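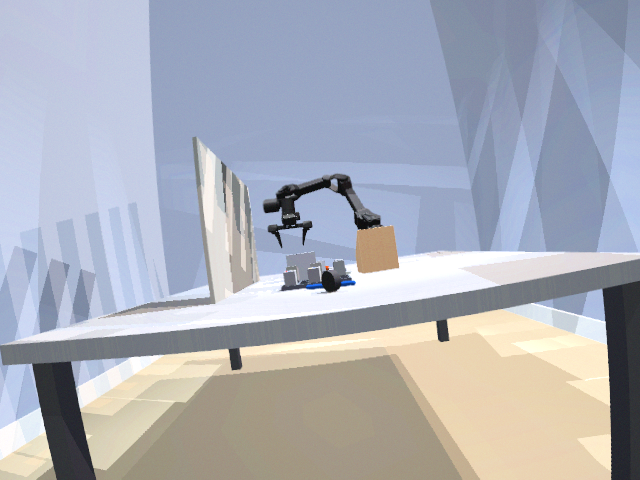
工单 NUR-457
标题：装配单元仿真任务全部“合规通过”，怀疑净空检查没有真正执行
产品：Nurar 规则检查模块
项目：Kereama 桌面装配
提交方：Skarkivberg 集成组
优先级：中（提交方要求改为高，见下文）
状态：已处理，遗留两项
创建日期：2023年6月5日

问题描述

我们按贵方《仿真验收操作指引》跑了 Kereama 的装配任务，机械臂带两指夹爪，从工件上方接近，夹取，放置，退回。夜间批次结束后，Nurar 的报告上每一条规则都是绿色“通过”，连一条警告都没有。

我对这种报告不太放心。同一套布局，上一版手工检查时我们至少争论过腕部和立板之间的距离，现在换成自动检查，争论没了，布局一毫米都没动过。所以我想先问清楚，“通过”在你们这里的定义是什么：检查了并且符合，还是没有发现不符合？这两种情况在报告里长得一模一样。

附上任务配置、规则文件和批次日志。请不要回复“请升级到最新版本”，我们已经是最新版本。

Damián Serrano

处理记录

一、支持组首次回复

您好，已收到。报告中的“通过”表示规则运行完毕且未触发违规。请确认以下几项：
规则文件是否在任务启动前加载；
场景中的固定物是否标记为“障碍”；
机械臂末端的碰撞体是否包含夹爪手指。
如三项均正常，可将工单关闭。

二、提交方回复

先不要关。

第一项：加载了，日志里有加载记录。不过记录只写了文件名，没有写版本，也没有写里面有几条规则生效。我把规则文件改成空的再跑一次，报告还是全绿，加载记录一个字不差。一个空的规则文件可以拿到合格报告，这件事我认为应该单独立一个缺陷。

第二项：立板没有标记。导入模型时默认类别是“外观”，指引里没有要求改。桌面标记了，机械臂底下那个安装块没有标记，因为它在模型树里挂在机械臂下面，继承了“机器人本体”的类别，而本体之间的碰撞默认忽略。也就是说，前臂就算折回来砸在安装块上，检查模块也会说没事。

第三项：碰撞体只到夹爪横梁，两根手指没有算进去。指引第 5 节写的是“末端应使用简化外形”，没有写简化到什么程度。

您说“如三项均正常可关闭”。三项里有两项不正常，剩下一项正常得可疑。

三、支持组第二次回复（转二线）

感谢详细反馈，工单已转二线，优先级暂保持不变。二线复现结果如下。

复现 A：空规则文件，报告结果“通过”。已确认。原因是汇总逻辑以违规数为零作为通过条件，没有检查已执行的规则数。
复现 B：立板类别改为“障碍”后重跑，腕部净空规则触发，共 16 次，都出现在退回阶段。
复现 C：手指加入碰撞体后重跑，放置阶段出现手指与工件的接触记录。其中一部分属于正常夹取接触，需要配置允许接触对，否则会误报。

临时办法：手工修改类别和碰撞体，并在规则文件中声明允许接触对。

四、提交方回复

复现 B 的结果我接受，跟我们手工估的位置对得上，退回时腕部摆得太开。

复现 C 的“需要配置允许接触对”，我有保留。上一个项目 Zesport 就是这么做的：先为夹取开了一个允许接触对，后来有人嫌误报多，把整张桌子也加了进去，再后来连别的工件也加进去了。到验收那天规则文件里的例外比规则还长，没有一个人说得出每一条是谁加的、为什么加。允许清单如果没有写明阶段和理由，早晚会变成一块遮羞布。

请说明：允许接触对能不能限定到任务阶段？能不能写有效期？加了一条例外，报告首页会不会显示？

另外，“优先级暂保持不变”的依据是什么？一个把没检查当作检查合格的工具，交到客户手里是会被当成安全证据引用的。

五、支持组第三次回复

逐条答复：
1. 可以限定到阶段，参数已有，指引未写，已提交文档修改。
2. 有效期目前不支持，记入需求。
3. 例外目前只列在报告附录里，首页不显示，记入需求。
4. 优先级：经讨论调整为高。

关于“安全证据”，需要说明一点。Nurar 的定位是布局和轨迹的早期筛查，指引前言中有声明，不能替代现场风险评估。

六、提交方回复

前言那句声明我读过。问题是报告封面上印着“合规报告”四个字，字号比声明大得多。客户方评审的时候看的是封面。要么改封面，要么把声明搬到封面上，我不挑。

顺便把我们自己的问题也写在这里，免得看上去全是你们的错。Skarkivberg 内部的验收步骤里，之前没有“先让检查失败一次”这一条。这次如果一开始就故意把立板往里挪，让它必然撞上，第一天就能发现规则没在干活。我们现在补上了。

七、双方确认的检查步骤（供 Kereama 项目使用，指引更新前有效）

运行前
核对日志中的生效规则条数与规则文件一致，条数为零时停止，不出报告。
场景里每一个固定物逐个确认类别，不接受默认值。立板、安装块、桌面单独签字。
安装块从机械臂的层级里拆出来，作为独立固定物处理。
末端碰撞体包含手指全长，张开和闭合两种姿态各检查一遍。
简化外形只许比原外形大，不许小。

反向测试
至少做一个必然违规的布局：把立板移入腕部的运动范围，重跑，净空规则必须触发。没有触发，当天的全部“通过”作废。
再做一个：让手指在接近阶段压到工件以下，接触规则必须触发。
反向测试的日志和正式日志放在同一个目录里提交。单独存放的，评审时视为没有做。

例外
每条允许接触对写明阶段、双方物体、理由、添加人。
不允许使用“任意物体”作为其中一方。
任务改动后例外全部重新确认，旧签字不沿用。

报告
首页写明本结果来自仿真，写明规则文件版本、生效条数、例外条数。
仿真中的净空数值不得直接抄进现场布置图。现场安装有误差，线缆和气管在模型里也没有画，要另留余量，余量由现场负责人给出，集成组不代填。
凡是“通过”都要能回答一个问题：它在哪一次测试里失败过？

八、验证结果

二线提供了修补包，改动两处：生效规则条数为零时报告结果改为“未检查”；加载记录增加版本和条数。

我们在 Kereama 上验证：
空规则文件：结果“未检查”，符合预期。
只有注释的规则文件：结果“未检查”，符合预期。
五条规则里有一条写错了物体名称：结果仍然是“通过”，写错的那条被悄悄跳过，生效条数显示 5。不符合预期。

最后一项请继续处理。物体名称匹配不到，至少应当报警告，生效条数也不该把它算进去。现在这个数字我只能理解为“读到的条数”，叫“生效”名不副实。

反向测试两个都触发了。退回轨迹改过之后，立板附近的净空违规消失，这次我愿意相信，因为同一条规则在改之前确实报过。

九、支持组第四次回复

物体名称匹配失败的问题已确认，另立缺陷并与本单关联。计划在九月的版本中修复，在此之前建议用附带脚本在运行前比对物体名称。报告封面标题改为“仿真筛查报告”，随同一版本发布。

本单拟改为“已处理”，请确认。

十、提交方回复

同意改状态，不同意关闭。遗留两项：
名称匹配失败（等九月版本）；
例外有效期（没有计划日期，请给一个，哪怕是会改的日期）。

附带脚本试过了，能用，但是它对大小写不敏感，而检查模块对大小写敏感。脚本说匹配、模块说没有的情况我们已经碰到一次。请把这句也写进关联缺陷里。

Damián Serrano

十一、支持组备注

大小写差异已补充到关联缺陷，脚本随后更新。例外有效期一项已转产品组排期，得到日期后在本单回复。工单保持“已处理”，不自动关闭。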